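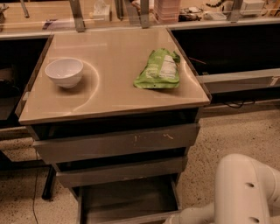 Bowl and green snack pouch on the drawer cabinet, bottom drawer open.

Prandside Small Rooms: notes on the collection

Welcome, and thank you for reading the notes before opening the folders. Prandside is a picture collection about the small business of putting things away: a bowl left on top of a cabinet, a pouch of something to nibble, a drawer pulled open, a shelf with a gap in it. We started it in October with the modest idea of photographing how objects sit on and in ordinary furniture, and it grew the way these things do.

What's in it

The current release holds 1281 pictures in 356 short sets. A set is one piece of furniture with one group of objects, photographed in a few different states. There are 17 pieces of furniture in all, and we have tried to give each one enough sets that you get to know it a little. Drawer cabinets make up the largest share, followed by open shelves, then side tables and a couple of kitchen trolleys that Eliécer Villca brought over from his mother's place and has so far not taken back.

The objects are things people really do leave lying about. Bowls, cups, snack pouches, tea towels, pencils, folded paper bags, the odd lemon. We didn't buy anything specially, apart from replacing what got eaten.

How the sets are named

Each set has a short name made of the furniture, the objects and the state, in that order, joined with underscores. So cabinet_bowl_pouch_bottomopen is the drawer cabinet with the bowl and the pouch on top and the lowest drawer pulled out. If a name ends in _b, the same arrangement was done a second time with the objects moved a little. Some of the older names say "unit" where they should say "cabinet". We meant to fix them and then people had already started using the old names, so they stay.

The drawer cabinet

It gets its own section, being everybody's favorite and also the one we receive the most letters about. It is a small pedestal cabinet, dark gray in the body, with a glossy beige laminate top and three drawers. The upper drawer front has light scuffs and small scratches, and we have left them alone. The shiny top throws back pale streaks of light, and if you are picking out objects by color or outline you will want to look at a good handful of the cabinet pictures before you settle on your settings. The white bowl gives very little trouble, but crinkled pouches catch the light in all sorts of ways and their edges can be hard to follow.

When we write "open" for a drawer we mean that you can see into it. A drawer that is sitting a finger's width out from its neighbors is written "ajar", and there are fewer of those than we would like. Drawers are counted from the top, so the bottom one here is drawer three.

The notes files

Every set comes with a plain text file listing the objects, where each one rests (top, drawer one, drawer two and so on), and which drawers or doors are open. Left and right are always given as you see them when you look at the picture, never from the furniture's own point of view. Alcides Huaranga wrote the first 181 of these files by hand and the rest were typed up from a form, so you will notice that the early ones are chattier. He describes one pouch as "sulking". We have kept that.

Printing on packets is only copied out when it can be read without squinting. Where it can't, the file says "small print" and leaves it there.

Known problems

A few sets in the Nolville folder have the shelf numbers counted from the floor up instead of from the top down. They are listed in shelf_order.txt and will be put right in the next release.

The word "bowl" was used a bit generously in the beginning and takes in at least one deep saucer.

Cables and table legs that happen to show near the furniture are not listed in the notes files. If you need them marked, you'll have to do that yourself, and we would be very glad to have your version back.

Using and sharing

Please use the pictures for study, teaching or your own tinkering. If you publish something, mention Prandside and the release you used. Corrections can be sent as a plain list with the set name first and the change after it, one to a line. Eliécer reads them in the evenings and usually answers within the week, though he gets slower at harvest time.

Release notes

Third release: added the trolleys, corrected the spelling of "colander" throughout, moved the tea towel sets into the Tello folder.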